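News from the Hurkstead kitchen table

Well, the jam season is behind us for another year, and what a season it was! When we wrote to you in the spring we were fretting over the late frost up at Drestdale, and I really did think we might have to buy in our damsons (which I would have hated, and so would you, I suspect). As things went, the trees on the lower bank came through beautifully and gave us nearly 3,000 jars' worth of fruit by the end of September, with a little left over for a batch of damson cheese that never got as far as the shop.

Many of you have asked about the new labels. They were printed for us by Verschueren, who were very patient while I changed my mind about the shade of purple, and the sticky side now peels off in warm water so you can use the jars again. Please do bring your empties back if you are passing. We take 15p off your next jar for each one, lids or no lids.

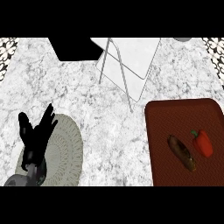
Marmalade comes next, and we shall be starting the moment the Seville oranges arrive. If you are making your own at home, do give it time to settle before you pot it up, so the peel doesn't all float to the top. Stand the hot pan on something thick while you wait, especially if you have a pale marble worktop; a round woven mat like that one looks lovely on the table afterwards too, with the toast and the teapot. The Nastik jelly bags are back on the shelf by the till, and we have kept the price as it was for those of you who wore yours out on the redcurrants. Ring the shop on extension 444 if you would like one put by.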